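Kids' Corner > Ask a Doubter > Plants

Do Houseplants Really Clean the Air?

Maybe you have heard that a plant on a desk works like a tiny air-washing machine. A reader named Colette Aubert wrote to ask if she should put one in her bedroom. Lots of grown-ups believe it works. I wasn't so sure, so let's poke at it.

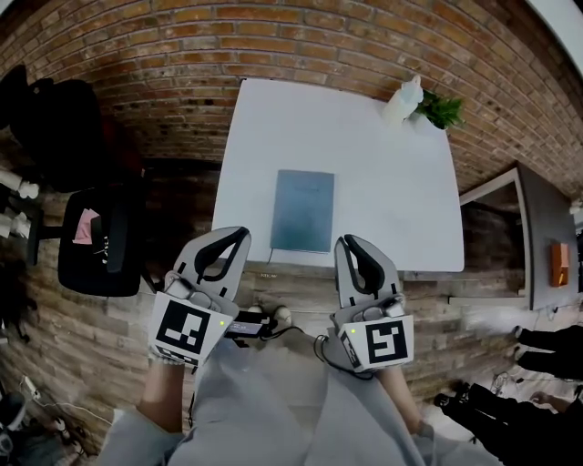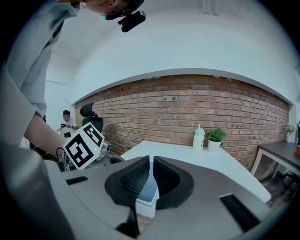

The idea started with a true thing. Scientists put plants inside small, sealed boxes and added smelly gases to the air. After a while, some of the gas was gone. Great! But do you live in a small, sealed box? I hope not.

Your home leaks. Air sneaks in under doors and out through cracks, all day and all night. That moving air carries away far more of the bad stuff than a few leaves can. To match it, you would need so many plants that you couldn't find your bed.

What about oxygen? Plants do make it when light shines on them. One little pot makes so little that you would never notice. And at night, plants use up a bit of oxygen, just like you. (No, that won't hurt you. It's a tiny bit too.)

So when a label says "cleans your air," ask two questions. How big was the room they tested? Was the window open?

Colette, get the plant if you like plants. They're nice to look at, and it's fun to watch a new leaf uncurl. If your room smells like socks, open the window and move the socks.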